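Le plan de travail, dernière frontière

On me demande souvent, à table, quand arrivera le robot qui fera le ménage à notre place. Je réponds toujours la même chose : demandez-lui d'abord de débarrasser un coin de cuisine après le dîner. Pas de plier des draps, pas de monter un escalier avec un plateau — juste ramasser ce qui traîne et le mettre à la poubelle !

Mon amie Birsen Başaran travaille sur ces questions chez Sorkeck, et elle m'a gentiment refroidi l'enthousiasme au mois d'avril. Dans un atelier, m'expliquait-elle, la pièce arrive au même endroit, dans le même sens, 2 000 fois de suite. Chez moi, un emballage froissé n'a jamais deux fois la même forme (et je ne vous parle pas du papier alu, qui brille comme il veut). Il faut le voir, décider que c'est un déchet, le pincer sans embarquer le tapis dessous, puis le lâcher au bon endroit. Un gamin de trois ans y arrive en râlant. Une machine, elle, hésite devant un bout de plastique transparent comme moi devant ma déclaration d'impôts.

Je reste pourtant plutôt optimiste, parce que les doigts sont devenus bons. De la mousse, du caoutchouc, une pince bien pensée, et on attrape déjà pas mal de choses. C'est le jugement qui manque : ce sachet, il est vide ou il reste deux biscuits dedans ? 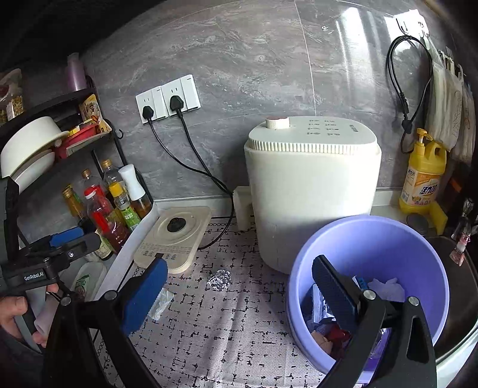 Faut-il attendre avant d'acheter un robot de cuisine à bras ? Attendez encore, et gardez vos sous pour un bon lave-vaisselle.

Moi, je signerai le jour où l'engin saura vider mon évier un lendemain de fête, verres à pied compris. D'ici là, l'éponge est à gauche du robinet, servez-vous.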